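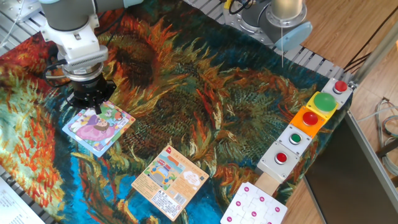

Two of our puzzle boxes on the sunflower mat, with the white puzzle board down at the front.

I put off sorting our kids' puzzles for most of the winter. Then one Monday in March I sat down to do a puzzle with my youngest, got all the way to the last corner, and found that the corner belonged to something else entirely. So I made coffee and dragged everything out. What follows is how I did it, with a few things I'd do differently.

Start with a mat

Please don't do this on bare carpet! Pieces slide under everything. I like a big fabric mat because cardboard doesn't skate around on it and you can gather up the corners at the end. Mine has a sunflower painting printed on it, all orange and yellow and dark green, and I'll admit a busy print is not the smartest choice. An orange puzzle piece on an orange petal is very good at hiding. If you're buying one for the job, get a plain one. I love mine too much to swap it.

Boxes first, pieces second

Lay out the boxes before you open a single one. You want the picture sides up so you can match by color later. The one with the girl in the pink dress has a light blue border, and the vehicle one is cream and orange, so those two are easy to tell apart even across the room. The trouble comes when you own three princess puzzles from the same series (ask me how I know).

Then open one box at a time. Tip it out, flip every piece face up, and pull anything that looks wrong. Strays go in a bowl. Don't try to rehome them yet — you'll end up with six boxes open and no idea where you were.

Count, but only the ones worth counting

For small puzzles I just build them. A 30 piece puzzle takes less time to put together than to count. For anything bigger I count into piles of 20, which my brain can handle while someone is asking for a snack. Our 200 piece one came out a pile short, and most of the missing ones were in the stray bowl.

Mark the backs

This is the step I skipped last time. Give each puzzle its own letter or little symbol and put it on the back of every piece in pencil. Yes, it's dull. Put on a show. Pencil has been fine on cardboard backs for us, while the one marker I tried bled through to the front of a very nice horse.

Boards and other odd stuff

Puzzle boards don't need a box, but they do need their pieces kept with them. I use a zip bag and store it flat against the board. Same goes for the toys that always drift into the puzzle pile. We have a whole row of button boxes with red and green buttons, plus a wooden block or two, and they now get their own bin. Everyone will press the buttons while you're working, so move them off first if you want any quiet.

Putting it all away

Wide rubber bands around the boxes, stood up on their sides like books, ends facing out. I write the piece count on the end with a sticky label. Anything left in the stray bowl goes in an envelope taped inside the closet door, and I check it whenever a puzzle comes up short. Ours has four pieces in it right now, and one of them is definitely a cow.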